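Sorting Table Gallery: Bins by Color

The pictures on this page come from the sorting table at Merkley, the long white one against the wood-paneled wall. Sorting by bin is one of the plainest jobs we do and one of the most repeated. Items arrive mixed, each one goes into the bin for its group, and the bins go on to the shelf when the row is finished.

The bins are plastic and sit side by side in a fixed order. We settled on that order in February, after a trial with the bins stacked two high, which made the back ones hard to reach. The row takes up more table but it is easier to work from. Pale blue items go in blue. Black bottle shapes go in red. Anything without a group waits in the third bin until it has one.

The full item list has 142 entries under 7 group names. Only a few are out at any one time. The list is kept at the Grorosau office, and printed copies are at the end of the table. 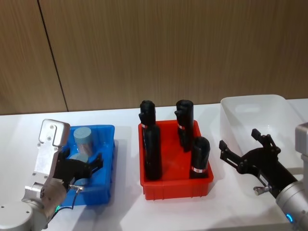

Nazma Saha wrote in to say that she would put the tall items in last, as they tip against the short ones when a bin is carried. She also asked whether the red bins could be swapped for deeper ones. We have looked at the deeper size from Nanayakkara. It holds more, but the sides are high enough to hide the short items, and people end up tilting the bin to check what is in it. For now the shallower size stays.

Blue bin and red bin at the table. The black items in the red one are stood upright, which is how we prefer them: caps up, and with a little space left at the rim for fingers. Items laid flat roll to one side and have to be straightened again at the shelf.

The cylinders are easier. They have flat tops and stay where they are put. Set them toward the back of the bin so the front is free for the next one.
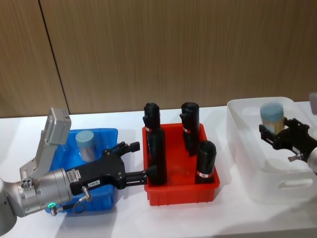
Merkley Sorting and Storage Team

One short cylinder in the blue bin, three black items in the red. A bin does not need to be full to be shelved. Close off the group on the list, write the shelf number beside it and start the next row.

Shelf numbers for this table run up to 2332. Labels go on the short side of the bin, facing out.

Page updated May 17, 2022

Recent galleries
Shelving at Curkumance
Label Styles, Old and New
Wall Panels Before Cleaning
Packing Bench, 6 Pictures
Lids and Which Bins They Fit

Contact the team | Copyright Merkley | Back to top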